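Journal > Garden and House > July 2021

July 31, 2021
by Philomena Doherty

Up before six to water while it was still cool. The hose has split again near the tap, so I did the tomatoes and the beans with the can and left the squash to look after itself. The squash leaves are so big now that the ground under them stays dark all day anyway. The row nearest the fence has powdery mildew on the old leaves. I cut off the worst and put them in the trash, not the compost.

Picked beans first. They got away from me this week and a lot of them are tough, with the seeds showing through the pod. I set those aside to dry for next year and kept the thin ones for eating. Then the early tomatoes, which are mostly cracked at the shoulder from the rain on the weekend. They taste fine. I cut out the cracks and made sauce with the whole lot, onion and a little butter, no garlic because I had none.

Laine Luik called around ten to ask if I still wanted the spare currant bush. I do. She says it should stay where it is until the leaves drop and I should dig the hole early, so the soil has time to settle. I have been thinking of the spot by the shed where the lilac died in February. It gets morning sun and then shade from two o'clock on. She thinks that is enough for currants. She also wants her good loppers back, which I had forgotten were hers.

Leftover containers all over the kitchen by lunchtime. I put the sauce up in the freezer in small amounts this year, since last year I froze it in big blocks and had to thaw a whole one every time I wanted a spoonful for an omelet.
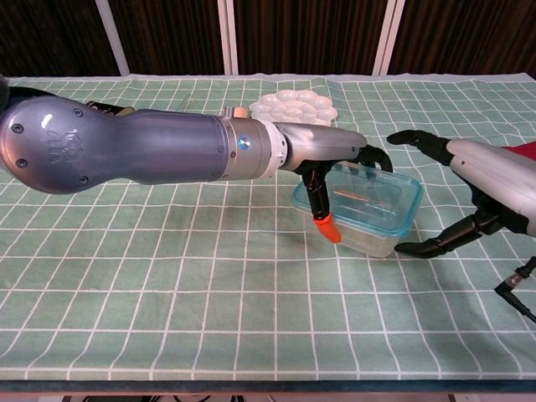 Garden and House

After lunch I went through the seed box. It took most of the afternoon. There were 34 packets in it, and 16 of those were past the date on the back. I have grown old lettuce seed before and got nothing, but old tomato and cabbage seed has come up for me after years in the drawer, so I only threw out the lettuce, the parsnip and the onions. The rest went back in by month of sowing. It used to be by name, and every spring I missed something that way.

For fall I have kale, spinach and a winter radish that Helju Sepp gave me in an envelope with no instructions. She grows it every year and stores it in sand. I need to ask her how deep. The kale should have gone in two weeks ago. I sowed a tray of it at four o'clock and put it on the north side of the house, where it won't bake.

Walked down to return the loppers and Laine was out, so I left them on the porch behind the chair. On the way back I stopped to look at the hollyhocks at the corner house. They have rust all the way up and are blooming anyway. Mine never got past knee height. I think the soil there is too wet, or the rabbits are at them.

Supper was beans, boiled potatoes and the last of the ham. Read a chapter of the mystery and didn't follow it. I may have skipped a page.

Rain gauge empty. Wind from the south in the evening and a few clouds, nothing in them. Tomorrow I have to buy a hose washer and garlic, and tie up the tall tomato at the end before it goes over. The ladder is still leaning on the plum tree and should come in.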